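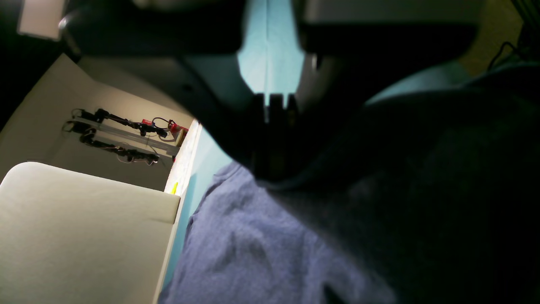

A gripper over cloth at the Brirnbridge open day, seen from the wrist camera.

The Brirnbridge open day is a public demonstration of robotic cloth handling held at the Stojanovska workshop in Brirnbridge. It was first held on 29 October 2021 and has since been repeated each July. The event is run by Alletti, a small automation firm that rents the ground floor of the building, and is free to attend.

Background

The Stojanovska workshop was built as a garment repair shop and closed after the owners moved to a smaller site. Alletti took over the ground floor to work on sorting and folding used textiles. Cloth is harder for a robot to handle than boxes or bottles. It changes shape when touched, and one garment lying on another can be difficult to tell apart from a single crumpled piece.

The open day was proposed by Viorica Krasniqi, an engineer at the firm, after several local laundries asked to see the work. The first event was planned for 100 visitors in timed groups. Nearly 200 came, and the last group was let in after the posted closing time.

Demonstration

The main demonstration uses a two-finger gripper and pieces of fabric in different colors and weights. The arm picks up a piece by a corner or raised fold, lifts it clear of the others, and lays it down again. Visitors can follow the work from behind a rail or on a monitor showing the view from a camera at the wrist. In this view the dark fingers fill much of the upper part of the picture, with the fabric below them.

Each group watches for 13 minutes. Staff then take questions and change the pieces of cloth for the next group. Visitors may bring a clean towel or shirt to be tried, but items with buttons or zippers are not accepted.

A second table is set aside for a folding program named Hollora, which was shown for the first time at the second open day. Hollora handles flat towels only. At its first showing it was stopped twice so that staff could straighten the towel by hand.

Attendance and later events

Attendance at the second open day was 580, spread over two days. Alletti added a morning session for school classes and moved the entrance to the side street, where there is a ramp. Parking is not available at the workshop, and visitors are directed to the lot behind the Brirnbridge library.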